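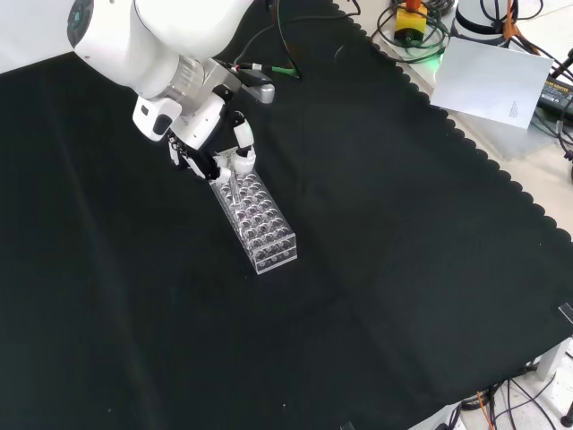
Category: Teaching / Term 2 handouts

Work and the Machine - notes to Lecture 8
Can it do the chores yet?

Please read these before the seminar. They cover what I said, what I meant to say, and a few things I skipped when the projector timed out.

We begin with the word "chore", which is doing more work than it gets paid for. Clearing a table is a chore. So is topping up the shelves, sweeping under the bench, sorting the post and putting glassware back in a rack at the end of the afternoon. They have little in common except that people who can get out of them generally do. When a firm says its machine "does chores", your first question should be which one, and your second should be who set the table beforehand.

Last week we looked at machines that do one thing all day: the bottle capper, the bread slicer, the dishwasher. All of them are excellent, and all of them solve the problem by refusing to meet most of it. A dishwasher doesn't pick up a plate. You do that, twice, and then you say the machine did the washing up.

8.1 Picking up and putting down

The trouble with small jobs is that they end in a small place. Carrying a thing across a table is mostly a question of not hitting anything, and arms have managed that for decades. Setting it down is where the marks are lost. Take a clear acrylic rack with rows of round holes, and a clear tip hanging almost on top of it: a slight error in the wrong direction and the tip meets the plate instead of the gap. Add to this that both things are see-through. Cameras are fond of edges and plain colours, and clear plastic offers them reflections and a good view of whatever lies behind.

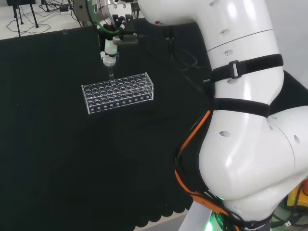
Household work has the same fault in a less tidy form. A mug on a hook, a key in a lock, a plug in a socket behind the sofa - all of them are pegs and holes, and the holes are rarely lit. The set reading makes the point with the Pluvora trial, in which a kitchen machine unloaded cutlery for a fortnight. It put away the forks very nicely. Teaspoons were sent to live with the forks, on the grounds (as far as anyone could work out) that they were short forks. Read the section on errors with care and the section on "next steps" with a biscuit.

8.2 The shop floor

People assume the shop floor is easier, and it is, a bit. Parts come in known sizes, the lights stay on, and no one leaves a school bag in the aisle. The Dastov packing line ran some 2000 trays through its arm before the report was written, and the arm did well so long as the trays arrived the right way round. Turning them the right way round remained a job for a person, who doesn't appear in the summary.

Keep an eye out for that person. In the case studies for this term there is nearly always one, and finding them is the best training in reading a robotics report that I can offer you.

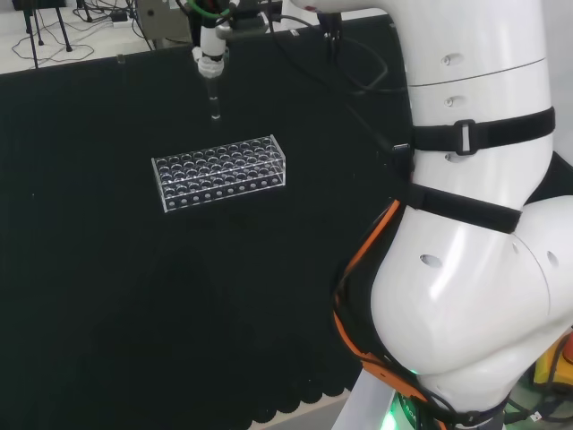

Valente wrote to me after last year's version of this lecture to say that I was being unfair, that a machine which does the dull middle of a job has still done something worth paying for, and that people said the same sort of thing about washing machines while happily buying them. I think this is right, and I have moved it out of the footnotes. My only quarrel is with the word "middle". Ask anyone who stocks shelves how long the ends take.

8.3 What counts as done

For the seminar we will use a plain test in 3 parts. Does the machine finish the job, including the last inch? Does it notice when it hasn't? Can it carry on afterwards without someone walking over? A good many machines pass the first part on a good day. The second is harder than it sounds: an arm that has let go of a tube and an arm that has dropped one may have made exactly the same movement.
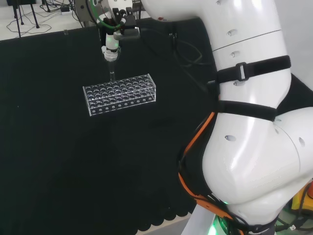
The third part is the one that decides whether you can leave the room. A helper that needs watching has given you a new chore, which is watching it, and I would sooner sort the teaspoons.

For the seminar

Read the Pluvora and Dastov extracts, both in the course pack. The Terevard brochure is optional, though it is short and the prices are interesting.

Pick one chore you did this week. Write down every step, including the ones you did without thinking, and mark the first step at which you would expect a machine to stop. Bring 2 copies, as you will be swapping with a neighbour.

Essay titles go up in May. "Robots will take all our jobs" isn't one of them.

Print this page | E-mail this page

This site uses cookies to remember your settings. By carrying on you agree to their use.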